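Soron Upper-Body Handling Kit for Humanoid Platforms
Supplied and supported in Canada by Osport Automation

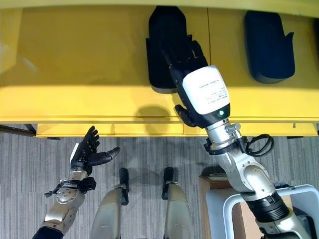

The Soron kit is made for workshops, colleges and small packing rooms which already have a humanoid robot, or plan to buy one, and want it to do useful work at a table. It contains two five-finger hands, the wrist modules, the cabling and the software for picking, turning and placing of light goods. We sell it as one package. The hands can also be ordered singly, as a spare, but not without the wrist module.

Many of our customers handle soft items such as pouches, holders, covers and small bags. These are difficult for a two-finger gripper, which takes them at one point and lets the rest hang down. With the Soron hand the fingers close over the item and press it gently against the work surface before the lift. The pressing force is set in the software and can be changed for each item. For very thin fabric we recommend to begin with the lowest setting and go up slowly.

What is in the package

Left and right hand, black, with covers for the fingertips
Two wrist modules with status light
Forearm clamps and straps
Cable set, with one extra cable of each length
Soron Task Editor, licence for one workstation
Printed manual in English and French

Fitting

The clamps go around the forearm directly below the wrist module. Please leave a loop of slack in the cable at this place. When the cable is pulled tight, the wrist cannot turn to the end of its range and the plug will wear early. A fitting by our technician takes 3 hours and is included in the price for addresses in Ontario and Quebec. In other provinces we charge the travel only.

The kit can be used with the robot standing or seated. For longer sessions at a low table the seated position uses less battery, and the programs made in one position can be converted to the other in the Task Editor. After converting, run the program one time at slow speed with your hand near the stop button.

Work surface

A plain surface in one strong colour gives the best results, and the colour should be clearly different from the goods. Glossy surfaces are possible, but strong ceiling lights should be moved or covered. Please tell us the height of your table when you order, so we can send the correct starting file.

Teaching a task

There are two ways. In the first, an operator guides the arms by hand and the software records the movement. In the second, the operator works with a remote set (sold separately, order name Potus) and the robot follows. Most customers start with the first way and buy the remote set later. Our trainer Sachiko Miyazaki recommends to record each task many times with the item in slightly different places, and to delete the recordings in which the operator hesitated. One person can learn the basic functions in a single day.

Limits you should know

The hands are not sealed against water and must not be used with wet goods or food without packaging. Hard metal parts with sharp edges will damage the fingertip covers. The speed is lower than that of a trained person, and we do not advise the kit for a line where the pace is fixed. It is suitable for sorting, for preparing sets and for teaching.

Customer experience

"We used the kit from May in our sample room, for sorting fabric holders before inspection. The first week was slow and we made some mistakes with the table height. After Osport changed the starting file the work became regular. I would like a longer cable for the right side, otherwise we are content."
Hina Naqvi, Qureshi Textile Services

Service and warranty

Noise level in operation: below 70 dB
Warranty on hands and wrist modules: 3 years
Warranty on cables and fingertip covers: 5 months
Software updates: free during the warranty

Repairs are done in our own centre. Please send the hand together with its wrist module, as the two are calibrated as a pair. For a loan hand during the repair, ask Eduardo Lagman in the service department when you book.

Prices are given on request and depend on the robot model. For a quotation or a visit to our demonstration room, write to Kausar Bajwa in sales and mention the model and year of your robot.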